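13 November 2021

So the arm let go of things again. I've been calling it Pillow because it's supposed to be gentle, and yesterday Pillow dropped a bowl from shoulder height onto my bare foot. Ouch!

I went through the log last night with a big mug of coffee. It ran to 3,555 lines (yes, I scrolled through all of them) and the trouble was sitting way down near the end. The grip force reading went to zero for 2 seconds, the controller decided it wasn't holding anything, and it opened the fingers to "get ready" for the next pick. In midair! The safety check that should have caught it was one I'd switched off back in February, when it kept stopping the arm for no good reason, and I never switched it back on. That one's on me.

My first guess was the cable, and wiggling it near the wrist made the reading jump all over the place. I've ordered a new one from Flurnismont, and until it shows up I'm running at 18 percent speed and keeping everything low over the table. The check is back on too. If the force reading drops out now, the fingers stay right where they are and the arm stops.

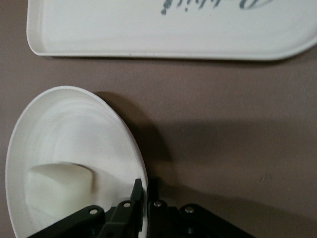
I'm also wearing shoes, which my foot appreciates. The plan is 54 slow picks on the new cable before I let the speed creep up again, and if the reading drops out even once I'm taking the whole wrist apart. I'll post the log either way.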